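About Tostex

Reading time: 3 minutes

Short version – we test whether machines can do the boring jobs. Clearing a bench. Sorting parts. Putting stuff back in the tray it came out of. Then we tell the people thinking of buying one what we found, good or bad.

Who we are

Small outfit, one long room behind a tile showroom. Started by Nipon Mahawong after years fixing conveyors at Bresen, where he kept getting asked the same thing by shift managers: can't a robot do that yet? He didn't know. Neither did the sales reps, though they had brochures.

So that's the job. We don't build robots and we don't sell them. No commissions either, people always ask.

What we test

Chores, mostly. Household ones (dishes to rack, toys to bin, socks, don't get us started on socks) and shop-floor ones like kitting and bench clearing. Every task gets a plain name and a written setup. Pick-and-place is where everybody starts, blocks and a tray on a cloth, and we still run it on every arm before anything harder.

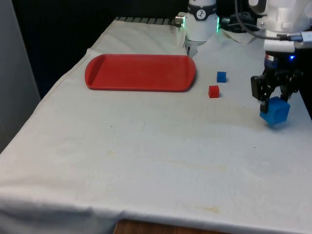 A task runs 50 times before we'll put a number on it. Same start, then messy starts. If a person has to reach in and help, that run's a fail. Sounds harsh but your night shift won't have one of us standing next to it.

Since we opened the log has grown to 2659 runs. Most of it is pretty dull reading. The fails are the good bit and we write those up properly, with what the gripper was doing and what the thing being picked up was like – hard, floppy, shiny, see-through.

So can they do chores yet?

Some. Depends who's asking.

Hard shapes, known sizes, decent light, clear space around each peice: yes, mostly, and we'd happily say so to a factory owner. Cloth and cables, no, not without a lot of patience. Kitchens are the worst. Everything's a different colour and weight and half of it is under something else.

Speed is the other thing. In our bench clearing trial for Cabrera a person did the lot in 20 seconds. The arm took 55. Cabrera went ahead anyway, the job runs overnight and they couldn't get staff for it. Fair enough. For your kitchen table it's a harder sell.
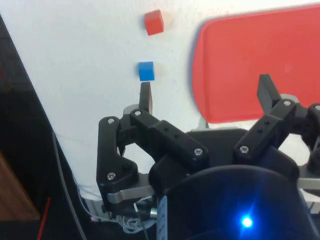

Two cubes still on the table, tray off to the right.

Small things close together are where we spend alot of time. Fingers need room either side. People nudge one out of the way without thinking, and an arm has to be taught the nudge. We ask every supplier about this now and the answers are all over the place.

How we work with you

Send us your chore. A phone video is fine. We'll say if it's worth testing, usually within a day or two, and if it's not we'll say that too and there's no charge.

If it goes ahead you get the bench setup, all the runs, the fails, and a two-page report in normal words. You can come and watch. Mornings are best, kettle's on from 7:30. Vultton sent their whole packing crew down in September and we got better questions from them than from any engineer so far.
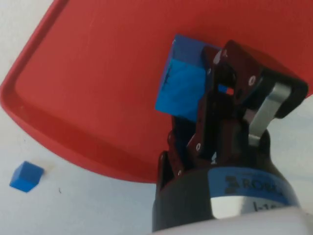
Larger blue cube in the gripper over the tray, small one on the table.

What we won't do – demos for trade stands, edited highlights, or a pass mark somebody else picked. We've been asked. Also no lawn mowers, wrong kind of room for it.

Next up is laundry, sort of. Flat tea towels to begin with, then folded ones, then whatever colour and size people bring us from home. Organised by Nipon, so expect a spreadsheet.

Recent from Tostex
Why we count a helping hand as a fail
Bench clearing at Cabrera, the full write-up
Tea towels, first notes
Questions to ask before you buy an arm

Contact | Visit the room | © Tostex | Back to top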